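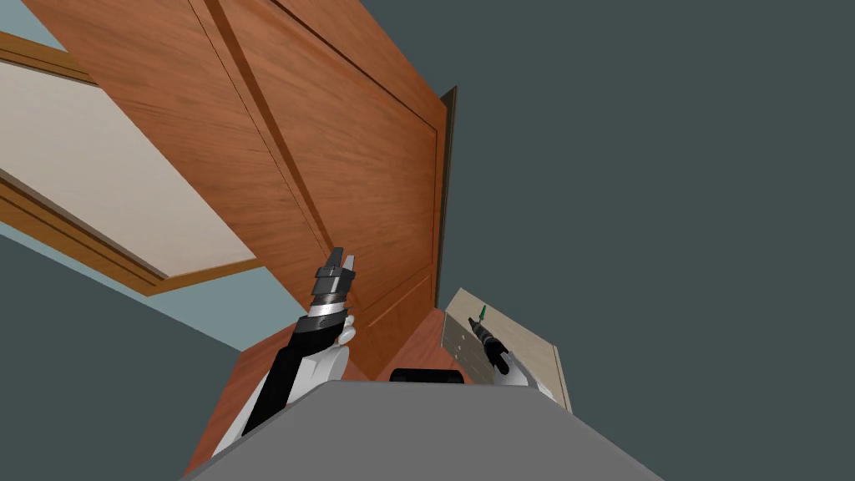 Sticking doors are my October project, every single year. The summer humidity finally lets go, I stop being able to blame the weather, and I have to go around the house with a pencil and find out which ones are really rubbing and which ones just needed to dry out a bit. Paneled doors like this reddish-brown one are the kind I have the most of, and the first thing I look at is the narrow edge, where the thickness shows, before I ever bother with the big handsome face. The edge is where you find the shiny spots and the scraped finish.

If you can't see a shiny spot, close the door on a strip of paper and pull. Work your way along the top and down the latch side. Where the paper grabs, put a light pencil mark. I used to skip this and go straight for the plane, and I have one closet door in Grevdale with a gap you could mail a letter through. Lesson learned!

Now — before you take off any wood at all — check the hinges. Most of my rubbing doors have been hinge problems. Open the door halfway, grab the knob and lift. If it moves up, you've got loose screws. Tighten them by hand with a real screwdriver, and if one just spins and spins, take it out and pack the hole with wooden toothpicks and a little wood glue. Snap them off flush, let it dry overnight, and put the screw back. Golf tees work too, if you have a golfer around. For a heavy door I swap one of the top hinge screws for a three-inch one that reaches the stud. Snug it slowly and keep trying the door, as it will pull the whole top corner over.

Still rubbing? Sandpaper next. I start with 180 grit wrapped around a scrap of two-by-four, and I know that sounds too fine, but I'd so much rather be at it for an extra ten minutes than take off too much. Go coarser only if you're getting nowhere. For the bottom edge you'll have to pull the pins and lay the door across sawhorses with an old towel on them. Bottom pin first, top pin last, and get somebody to hold it. Tarcísio Quintana down the street held my back door for me in the spring and I paid him in banana bread.

Seal whatever you sand!! Bare wood on an edge drinks up damp air and you'll be doing this all over again. A thin coat of whatever finish is already on there, wiped on with a rag, is plenty. Do the top edge while you're at it (go run your finger along the top of yours, I bet it's raw wood and dust).

Squeaks are a different animal. Pull one pin at a time, wipe the black gunk off, rub it with plain candle wax or a bar of soap and tap it back in. I like wax better than spray oil, which drips down the trim and collects lint. If the pin is bent, roll it on the counter and you'll see it wobble. A new one costs next to nothing.

For cleaning panels and grooves, an old soft paintbrush, dry, gets more dust out than any cloth. Then a barely damp rag with one drop of dish soap, going with the grain, and a dry rag right behind it. Cotton swabs for the corners. I don't use polish on doors anymore, it built up in the grooves on my pantry door until it looked like gray caulk and took me a whole evening with mineral spirits to get it out. Open the windows if you try that, and spread the rags flat outside to dry.

One more for slamming doors: little felt dots on the stop, one high and one low. The package I bought had 16 in it and I've still got a few in the junk drawer next to the spare hinge pins. Put them on a clean surface or they'll slide off by Christmas.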